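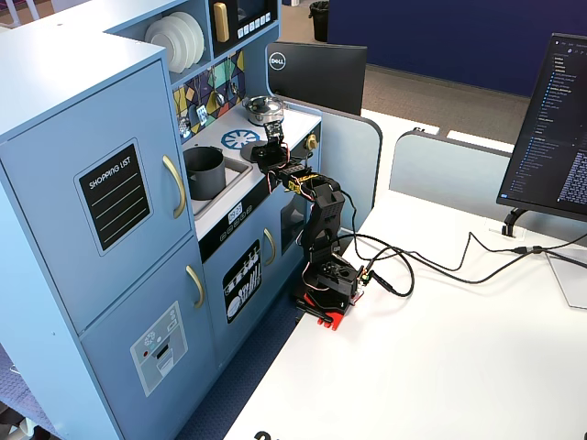 Section 4. Joining and Leveling the Counter

Read this section through once before you open the hardware bag. The Plorkus checkout counter goes together in one direction only, and the direction is set by the cash wrap, the end unit with the drawer. If you have already stood the corner unit in its final spot because it looked good there, please take it away again.

You will need:
Cash wrap, bridge unit and corner unit, with doors removed (see Section 3)
Hardware bag C
A spirit level, the long kind. The app on your phone is fine for hanging a calendar.
The hex key supplied, plus the hex key you will use after you lose the hex key supplied
A rubber mallet
A helper

Note: The bridge unit weighs 70 pounds without its glass. It looks like less. Several store owners have found this out halfway up a step.

4.1 Marking the floor

1. Decide where the customer side of the counter will be. Mark it with tape, end to end.
2. Measure the staff aisle behind it. We ask for 32 inches between the back of the counter and whatever is behind you. Less than that and the drawer will open, but you will have to stand somewhere else while it does.
3. Find the floor outlet or wall outlet for the register. The cable port is on the left of the cash wrap as seen by staff. If your outlet is on the right, go to 4.6 now, come back, and we will wait.
4. Lay the level along the tape and find the high point of the floor. Mark it with an X. Every floor has one, including new ones, including the one your landlord told you was perfect.

4.2 Setting the feet

Each unit stands on four screw feet. They arrive wound all the way in.

1. Tip the cash wrap onto its back on a blanket or flattened carton. Do not tip it onto its front. The front is the painted side and you paid for it.
2. Wind each foot out four full turns.
3. Stand the unit up on its marks with your helper. Lift, do not walk it corner to corner. The feet snap sideways, and they are not covered.
4. Repeat for the bridge unit and the corner unit. Leave a hand's width between them for now.

Caution: Do not set the glass top on any unit until 4.5. It will be tempting to see how it looks.

4.3 Leveling the cash wrap

Always start with the unit nearest the X.

1. Put the level across the front edge and adjust the two front feet until the bubble is centered.
2. Put the level front to back. Adjust the rear feet only.
3. Check the front edge again. It will have moved. Go around once more.
4. Measure from the floor to the counter surface at the register end. It should read 38 inches. If it reads a little more, leave it. If it reads less, a foot has been wound in and you need to start over from step 1.
5. Push down on each corner in turn. If the unit rocks, one foot is loafing. Wind it out until it touches.

4.4 Joining the units

Bag C holds the connector bolts, the sleeves, the caps and one washer that belongs to nothing. The washer has been in the bag since the second production run and we have stopped fighting it.

1. Slide the bridge unit up to the cash wrap until the side panels touch. Line up the front edges by feel with your thumb. Your thumb is better at this than your eye.
2. Push a sleeve through the upper hole from the cash wrap side. If it will not go, the heights are off. Adjust the feet of the bridge unit, leaving the cash wrap alone.
3. Thread a bolt into the sleeve and turn it until it just grips. Do the same at the lower hole.
4. Check level across both units.
5. Tighten upper, then lower, then upper again, half a turn at a time. Stop when the gap closes. The panels are MDF and will let you keep going long after you should have – that crunch is the core giving way.
6. Join the corner unit to the bridge in the same manner.
7. Press on the caps. They come in white and in Pellurwood oak. Use whichever you ordered, or whichever was packed. 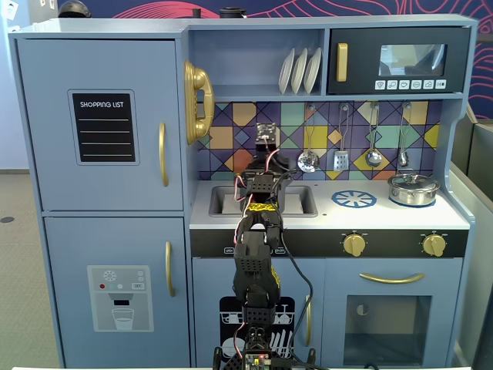
Fumiko Kobori writes that her upper sleeves went in like butter and the lower ones would not go in at all, and asks whether she should drill. Please do not drill. The units are level with each other at the top and leaning apart at the bottom, so back out the bolts, recheck each unit front to back and side to side, and try the lower sleeve first. She reports that this worked on the second attempt, and that she had drilled one hole already.

4.5 Fitting the glass top

Two people. Clean gloves.

1. Stick the clear pads along the top rail, one at each dimple.
2. Carry the glass on edge, never flat.
3. Rest the back edge on the rear pads, then lower the front. Keep your fingers outside the rail.
4. Slide the glass left until it meets the stop. There should be a slim gap at the right. The gap is meant to be there – do not fill it with silicone.
5. Wait until the next morning before putting the register on it. The pads need to settle.

4.6 Moving the cable port

1. Remove the blank plate on the right side of the cash wrap, two screws.
2. Remove the port collar on the left. It is a snug fit. Push from inside.
3. Swap them.
4. If the collar drops into the base, take out the drawer to reach it. Section 3.4 covers the drawer. Allow yourself a coffee first.

4.7 If something is off

Doors will not close after joining: the units have twisted. Loosen all the bolts, relevel, tighten again.
Drawer rolls open by itself: the counter leans toward staff. Wind out the rear feet a quarter turn.
Drawer rolls open by itself and the counter is level: call us.
A foot is missing: look inside the carton lid, under the foam. Look again. Then call us.

Spare feet, sleeves and caps are ordered by letter from the parts sheet in Section 9. Washers are free.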